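Drunderport blanket and bedding fair, quick notes

Got in at 414 Ruddock Street just before ten, parking already a mess. Entry was 3 bucks, cash only, which I did not have, so back to the car for the coin jar. Danica Yordanov was on the door again and let my sister through free for carrying her boxes. Fair enough.

It's a May fair but half of it is Christmas stuff. Always is. People clear out their winter bedding and the sellers buy ahead, so you get fleece throws stacked up to your chin while everybody is walking around in shorts. Main hall was quilts, the real ones, hand pieced, priced like it too. Saw a log cabin one in blues marked 94 and the lady would not budge. Did not blame her. Beautiful corners.

Side rooms were better for me. Zurnum had the printed fleece, the patchwork look without the patchwork, and they put beds in there so you can see how a thing hangs. Smart. A folded blanket tells you nothing about size. 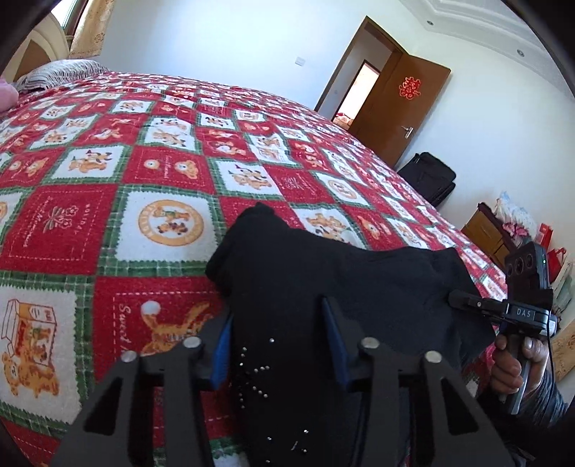

Went round that room twice. I have a soft spot for the red and green holiday ones with teddy bears, the plaid borders, the fake stitching printed round the squares, "Sweet Memories" in curly writing. My grandmother would of had six. They are warm, they wash, the dog can sleep on them. Not everything has to be an heirloom.

Tip if you go — feel the back. Some of the cheap fleece is nice on top and thin as a dish towel underneath. Also ask about the edges, a rolled hem lasts longer than a cut one in my experence.

Lunch was a chili dog from the truck outside, fine, too much onion. Then the Indalex talk on storing bedding, about 79 chairs and most of them full. Main thing I wrote down: cotton bags, no plastic, refold along different lines every few months. The rest was slides and the mic kept dropping out.

Came home with two pillow shams and a king size throw I have no bed for. Sister got the log cabin one after all — went back at closing and the lady took 3 off. Doors close at four, bring cash.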